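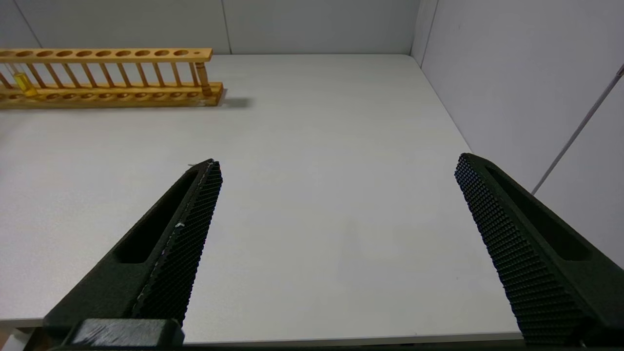 Equipment Review: Flovow Textured Finger Set for Two-Finger Grippers
Teaching Laboratory Automation, Ulloa Institute
Prepared by Florencia Retamal and Dehua Lu
6/23/24

Summary

The Flovow finger set is a replacement for the fingers supplied with most small two-finger grippers. The laboratory purchased 2 sets in May for the tube-handling cell and has used them daily for glass and plastic tubes. This review covers fitting, alignment, routine care and spare parts. The set is recommended for cells that handle light laboratory ware, with reservations about the mounting screws and the printed instructions.

Fitting

Each finger attaches to the gripper by a block at its base. The old fingers come off with a single hex key, and the new ones go on in the reverse order. The block fits closely. On our gripper the left finger seated at once, while the right one had to be removed and cleaned before it would sit flush. Installers should wipe both faces with a dry cloth before tightening anything.

The screws supplied are too short for comfort. They engage only a few threads, and one worked free during the first week of use. We replaced all of them with longer screws from the Tendeck hardware kit and have had no further trouble. The manufacturer should either supply longer screws or state the correct length in the manual, which at present gives only the thread.

Fitting a pair took 40 minutes the first time. Most of that was spent on alignment.

Alignment

The manual devotes one paragraph to alignment and it is not sufficient. The procedure adopted in this laboratory is as follows. Close the gripper slowly on a clean, empty tube held upright in a rack. Watch whether the tube shifts toward one side before the second pad makes contact. If it does, the closing center is off and the offset must be corrected in the controller before any liquid is handled. Repeat at the next rack position, and again with the wrist turned.

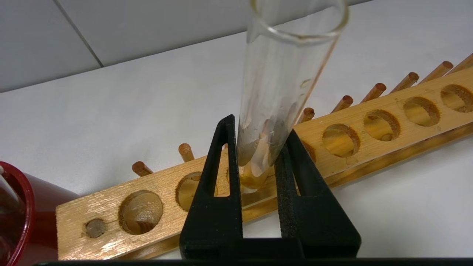

Grip height matters as much as centering. A tube taken low, close to its rounded end, is well supported but leaves very little clearance between the fingertips and the upper board of a rack. Taken higher, it clears the rack easily and is more inclined to swing when the arm stops. The controller should hold a separate grip height for each rack in service. We set ours by hand and recorded the values on a card kept beside the cell.

Closing force was reduced to the lowest setting that would hold a tube through a full move. The textured pads allow a noticeably lower setting than the smooth fingers they replaced, and this is the strongest argument for buying them. In 252 recorded transfers, 3 tubes slipped. All of the slips occurred before the screws were changed.

Cable and workspace checks

Because these fingers are longer than the originals, the tool center point must be entered again. The arm's reach over the table changes with it, and so does the path of any cable that hangs below the wrist. Run the complete program at low speed with one person at the stop button. Check that the cable keeps its slack at the far side of the table and does not swing toward open glassware.

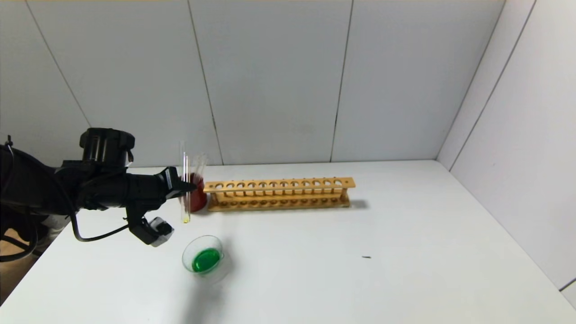 Open beakers deserve particular attention during this check. A program written for the shorter fingers may carry a tube lower over the table than its author intended. We raised the travel height throughout and moved the approach points farther from the rod container. The change added a little time to each cycle and was considered worthwhile.

Routine care

The raised pattern on the pads holds residue. Plain water and a soft brush remove most of it; solvent is not advised by the manufacturer and was not tried. Pads should be fully dry before the cell is restarted. Inspect the pad edges weekly for wear and the mounting blocks for scuffing, and retighten the screws at the same time.

Plastic tubes require one further step. A tapered tube presents a narrower section toward its tip, and the pads meet it at a slight angle. It can tilt as the fingers close. A separate program entry, with slower closing and a higher grip point, is advisable for any tube of this shape, especially one packed with leaf samples or other solid material. 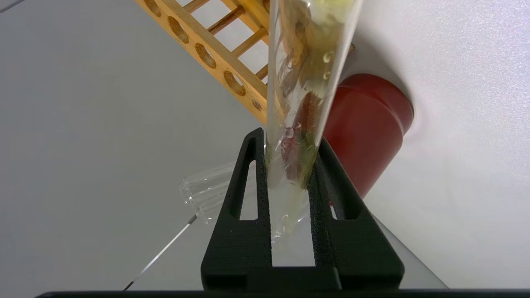 Ximena Barrientos disagrees with the advice on slower closing. In her written comments on the draft she reports that a slow close gave the tube more time to lean, and that she obtained steadier results by closing at normal speed and pausing before the lift. She also asks that the pause be entered as a program step and not left to the operator. Both methods remain in use pending a proper comparison.

Spare parts and support

Pads are not sold separately. A worn pad means a new finger, and fingers are sold only in pairs. Our supplier, Plurent, delivered promptly and answered a question about screw length on the same day, although the answer repeated the manual. Laboratories that run their cells every day should keep one complete spare set.

Recommendation

Approved for purchase for tube-handling cells. Longer mounting screws are to be ordered with every set. The alignment procedure given in this review replaces the paragraph in the manual and should be filed with the cell logbook. Questions about controller settings may be addressed to Dehua Lu.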